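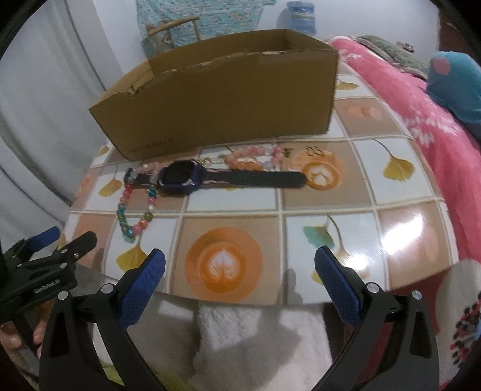

¿Cómo guardar pulseras de cuentas y un reloj inteligente en una caja de cartón sin que se enreden?

marea_baja
Publicado en Organización del hogar el 19 dic 2025. Vista 318 veces. 2 respuestas.

Quiero dejar de tener la bisutería repartida por toda la casa. Hasta ahora las pulseras acababan en un cuenco de la entrada, el reloj en la mesilla y los anillos en cualquier bolsillo, y cada vez que salgo pierdo un rato buscando. Antes de comprar nada he puesto en la mesa lo que uso a diario, y es poca cosa: el reloj, un par de pulseras de cuentas y unas piezas doradas pequeñas. La caja de cartón que está detrás es la que pensaba aprovechar. No tiene tapa y el borde de delante está roto, pero es alargada y cabe en el estante del armario, que tiene 30 cm de fondo.

El problema es que, si lo meto todo junto, las pulseras se enganchan con la correa del reloj. La multicolor es la peor, porque es larga y se mete por debajo de todo. También me preocupa que las cuentas rayen la pantalla.
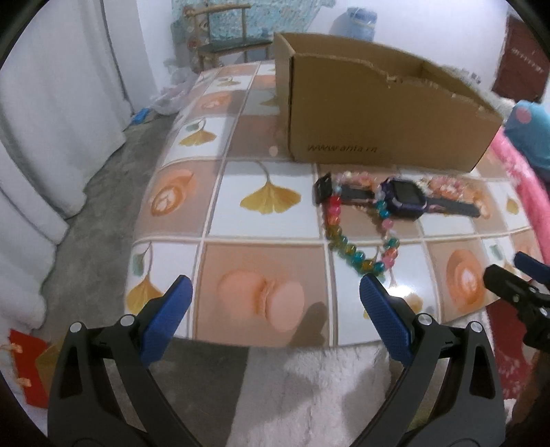 He mirado los separadores de plástico de Pladik, pero vienen en medidas fijas y no coinciden con la caja. Los Lallholm de fieltro me gustan más, aunque me parece mucho gasto para meterlos en un cartón reutilizado. Lo que pregunto en concreto:

¿Se puede arreglar el borde roto de forma que quede presentable y no suelte pelusa?
¿Con qué haríais las divisiones?
¿Guardáis el reloj con la correa estirada o cerrada?

No busco un joyero. Tuve uno y lo regalé en febrero, porque tenía muchos cajoncitos y no me acordaba de lo que había en cada uno.

retal_y_cinta
1192 puntos. Respuesta aceptada.

Yo aprovecharía la caja. He hecho varias así y aguantan bien si no las mueves mucho.

Empieza por el borde. No intentes pegar las partes deshilachadas, queda peor. Marca con lápiz una línea recta por debajo del punto más bajo de la rotura y corta los cuatro lados a esa altura con cúter y regla metálica. Una caja más baja te viene mejor de todos modos, así ves el contenido sin meter la mano. Después cubre el canto con cinta de papel engomado o con una tira de tela, mitad por dentro y mitad por fuera. Yo uso la cinta de papel de Aaltonen — cualquier otra de encuadernar sirve — y la aliso con el mango de una cuchara.

Las divisiones las sacas del cartón que has cortado, si las tiras te dan de alto. Si no, de cualquier otra caja. Corta una tira del largo interior y las demás del ancho, hazles una ranura hasta la mitad y encájalas en cruz. No hace falta pegarlas, y si algún día cambias de idea las mueves.

Para las pulseras de cuentas, un compartimento por pulsera, siempre tumbadas. Si van montadas en elástico no las cuelgues de un gancho, con el tiempo ceden. La larga enróllala en dos vueltas sin apretar y ponla en el hueco más grande. Las piezas doradas van aparte, sobre un trozo de fieltro o de camiseta vieja. Sin tela en el fondo las pequeñas se meten por las juntas del cartón y luego hay que volcar la caja para recuperarlas.

El reloj lo guardo cerrado, con la hebilla en el último agujero, alrededor de un rollito de tela. Queda de lado y la pantalla no toca nada. Estirado ocupa casi toda la caja y la correa es justo donde se te enganchan las pulseras. Límpialo con un paño antes de guardarlo, y deja que la correa se seque si vienes de hacer deporte.

pinza_roja

Yo no me complicaría tanto. Una huevera de cartón recortada dentro de la caja y listo, cada cosa en su hueco. Para los anillos va perfecta, para el reloj no porque no cabe.

En la tienda Vungate de mi barrio venden bandejas para cubiertos que también valen, pero mide antes, que la mía me quedó larga y la tuve que devolver.

marea_baja
Comentario a la respuesta de retal_y_cinta

Gracias a las dos respuestas. Voy a cortar la caja y a hacer las divisiones en cruz. Una duda: ¿el fieltro lo pegas al fondo o lo dejas suelto?

retal_y_cinta

Suelto. Así lo sacas y lo sacudes cuando coge polvo. Córtalo un poco más grande que el hueco para que las esquinas queden tapadas, y mételo después de montar las divisiones.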